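**Hand coiling** is a way of gathering a length of cord, cable or light rope into a bundle of loops without a reel or drum. It is used for household cord, extension leads, clothesline, network cable and small boat lines. The finished bundle is called a coil, or in some trades a hank or skein. The terms overlap, and usage differs between sailors, electricians and knitters.

## Basic forms

The simplest form is the *wrapped coil*, in which the cord is wound around the hand, or around the hand and elbow. It is fast and needs no practice. Each turn puts a twist into the cord, and the twist stays there until the coil is paid out again. In soft braided cord this hardly matters. In laid rope or electrical cable it leads to kinks, and over time it can damage the inner strands.

The *overhand coil* forms each loop in the air and lays it into the holding hand, with a half turn between thumb and forefinger to cancel the twist. The *over-under coil* alternates a normal loop with a reversed one, so that the twists cancel in pairs. It is the usual method for audio and video cable. A coil of this kind can be thrown out straight, but if an end is passed through the middle by mistake, a row of overhand knots appears.

A *figure-eight coil* is laid back and forth across the palm or over two pegs. Ivar Wallin's handbook *Line and Loop* recommends it for any cord that will be stored longer than a season.

## Handling

The working end is the part still being wound, and the standing part is whatever has been wound already. Most people hold the coil in one hand and feed with the other. Right-laid rope is coiled clockwise. Braided cord has no lay and can be coiled in either direction, though switching direction halfway makes an uneven bundle.

Loops are kept the same size by using the same measure each time, normally an arm's length or the width of the hand. Cord wound around the fingers makes a short, thick bundle that is easy to put in a drawer. It also tightens as it grows, and the last turns are commonly left slack so that the hand can be drawn out.

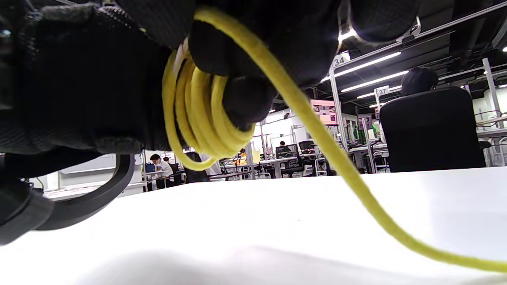
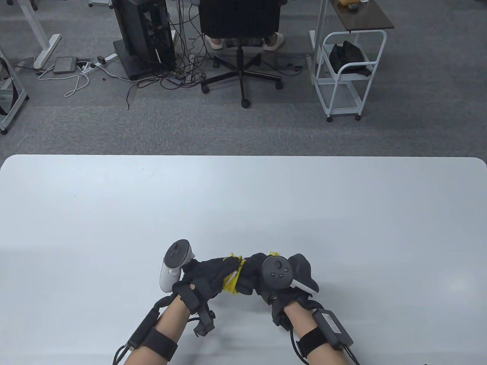
Gloves are common when the cord is rough or when a lot of it has to be handled. Knit gloves give some grip and let the fingers bend. Leather protects better against friction burns but makes it harder to feel a crossed loop. Thin cord snags in open knit, and a smooth-faced glove is preferred for anything under two millimeters.

A table is helpful for long pieces. The uncoiled part can lie flat, and a tangle can be spread out and loosened before winding starts. Pulling on a tangle generally makes it worse. The usual advice is to open the loops outward from the center until an end comes free.

## Securing the coil

A coil that is not fastened will open by itself. Common ways to finish are:

- **Wrap and tuck** – the last part of the cord is passed several times around the middle and the end is pushed through the top loop.
- **Separate tie** – a short piece of string, a rubber band or a hook-and-loop strap.
- **Gasket finish** – a bight of the working end is drawn through the top of the coil and folded back over it. The coil can then be hung up.

Rubber bands become brittle and may stick to plastic jackets. Hook-and-loop straps have largely replaced them for cable. The Umideck strap, with a slot at one end so that it stays on the cord during use, is a typical pattern.

## Storage

Coils are hung on pegs or laid flat in bins. Hanging saves space, but heavy coils sag and take on a sharp bend at the peg, so wide or padded hooks are used for them. Cord put away damp can mildew if it is cotton, hemp or another natural fiber. Nylon and polyester resist mildew but fade in sunlight.

The store at Grastness, set up by Ingegerd Lundgren, keeps 476 coils sorted by length, with the length written on a tag at the top loop. Fagerlund uses colored ties for the same purpose. A limit of 50 feet per hand coil is customary in both places, and longer cord goes on a drum.

## See also

- Cable tie
- Hank
- Rope splicing
- Skein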